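Journals > Packaging and Household Goods > Articles > Section 3

Abstract Methods Materials Results References

14 min read

3. Materials and arrangement of the assortment

3.1 Choice of the objects

The study asks how people divide a mixed assortment of small sweets between an open tray and a gift tin. Real cookies were used in our first trial in May, but they broke at the rim and left crumbs in the paper, and after a few hours the soft ones could not be compared with the fresh ones. For this reason we changed to toy cookies. They keep their shape, and the same piece can be placed many times. Rai and Marciniak had used toy food in their earlier work on lunch boxes, and we follow their advice to select pieces that differ clearly in color and only a little in size.

The full stock has 80 pieces, bought from Hikeder and Miluner. Orange is the most common color in the stock. This was decided on purpose. In the gift tins that we examined in shops, one plain kind of cookie usually fills most of the cups, and the other kinds are added for decoration. We wanted that the participants meet the same situation, where one color is easy to find and the others must be chosen with some attention.

3.2 Tray, tin and paper cups

The loose pieces are offered on a lavender tray with rounded corners. A flat tray was preferred to a bowl, because in a bowl the upper pieces hide the lower ones and the choice then depends on the depth. The pieces are spread by hand before each session. We did not try to repeat the same pattern of spreading, and pieces may lie close to each other or near the border of the tray.

The tin is rectangular and stays open during the whole session. Six white paper cupcake liners are put into it, in two rows of three. The liners are the most difficult part of the arrangement. They are light, they lean on their neighbors, and when one cup is filled the side of the next one is often pushed over it. Kotian proposed to glue them to the bottom, and we tested this with one tin. The glued liners stayed in place, but our participants said that the tin did not feel like one they would prepare at home, so we returned to the free liners. A cup that is partly covered by another is counted as available, and it may be opened by hand before a piece is put in.

We speak of a tin as "nearly complete" when only one liner remains without a cookie. This state is of special interest in Section 4, because many participants stop here for a moment and look again at the tray. An arrangement of this kind is given in Figure 2. The tin has only orange cookies in its filled cups, while black, light green and pink pieces are still on the tray together with more orange ones.

3.3 Position on the table

The tray is placed with its long side running away from the front edge of the table, and the tin stands directly in front of it. In this way a piece travels a short distance and does not cross other objects. The tabletop is white with gray, brown and beige speckles. Carnegie remarked that a speckled surface could disturb the judgment of the small pieces, but all pieces lie on the tray or in the tin, and no participant mentioned a problem with the surface.

Figure 2. Toy cookies on the lavender tray and in the open tin with paper liners.

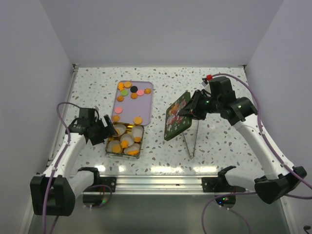

3.4 Recording of the choices

For each session we noted the color of every piece placed in the tin and the order of the cups. Menon prepared the record sheet, which has one box for each liner and a free line for remarks. If a participant exchanged a piece, both colors were written and the later one was used in the analysis.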